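Setting Up the Two-Arm Tabletop Cell in Simulation

Before you start, have the Rurska scene package unpacked and the Naciri controller bridge installed. If you only want to run the finished cell, skip to the checks at the bottom. Everything else on this page is for people building it from the base file, or fixing one that someone has been editing.

Load the base scene

Open the project and load the table first, with nothing on it. The table is a plain white plane and its top is the zero height for everything that follows. If you move it later, you will have to redo the arm mounts, so set it now and lock it.

Next bring in the furniture group. It loads as one group with the drawer cabinet, the gray shelving unit, the wooden block under it and the bench. Place the group along the far edge of the table. Leave the middle of the table clear, as this is the shared work area for both arms.

Mount the arms

Add the left arm, then the right. The order matters to the bridge, which numbers the joints as they are loaded. If you add them the wrong way round, commands for the left gripper go to the right one and you will have to delete both and start over.

Set both arms to the ready pose from the pose menu. In the ready pose the grippers hang over the table with room underneath for a small object.

Now turn on shadows in the render settings. Many people leave them off to save time, but they are the quickest way to check the mounts from a camera that does not have the arms in view. Add one loose object to the table. We use the cube from the Rurska object folder. 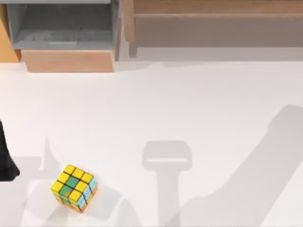

Step the simulation forward a few frames and watch the object. It should stay where you put it. If it sinks, slides or shakes, the contact settings are wrong. Open the physics tab and check these in order:

Time step. Use the value in the Rurska defaults file. A longer step makes contacts unstable.
Object mass. Imported objects sometimes come in with a mass of zero.
Table collision. It should be set to Box. Mesh works but is slower and gives worse contacts.

Save the scene under a new name before you go on.

Set up the gripper limits

Each finger has an open limit and a closed limit. Open the left gripper all the way from the bridge panel and read the two finger values. They should match. If they differ, run Zero Fingers and read them again. Do the same for the right gripper.

Set the closing force to 9 for the first runs. You can raise it later for the drawer task, but a high force on a loose object will push it out of the fingers.

Check the reach to the cabinet

The drawer task needs the left gripper to get to the lower drawer handle without touching the drawer front. Switch to the left camera and jog the arm slowly toward the cabinet at low speed. Stop short of the handle, with the fingertip still lower than the bar.
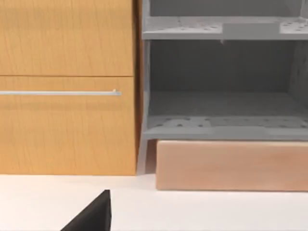 Novetti

From this position, raise the arm straight up in small steps until the fingertip is level with the bar. Watch the contact readout while you do it. Any contact before you reach the bar means the approach is too close to the cabinet. Back off, lower the arm and try again from farther out.

Once the fingertip is level, save the position as a waypoint. Save another one farther back from the cabinet. The arm should always pass through the back waypoint first, both going in and coming out.

Do not jog sideways toward the shelving unit from the handle waypoint. Go to the back waypoint and move across from there.

Checks before each run

1. Load the saved scene and confirm both arms are in the ready pose.
2. Open and close each gripper once.
3. Step forward and confirm the loose object stays still.
4. Move the left arm through its two saved waypoints and back.
5. Reset the scene and clear the contact log.

Common problems

The arm jumps when the scene loads. The saved pose and the bridge pose do not agree. Send the ready pose from the bridge, then save the scene again.

The drawer will not move. Look at the drawer joint and see if it is locked. The furniture group loads with all joints locked.

Shadows flicker. Raise the shadow resolution one level. If that slows the run too much, turn shadows off after the mount check is done.

The bridge drops out after a reset. This was fixed in the Grerkby build of the bridge. On older builds, restart the bridge by hand after every third reset.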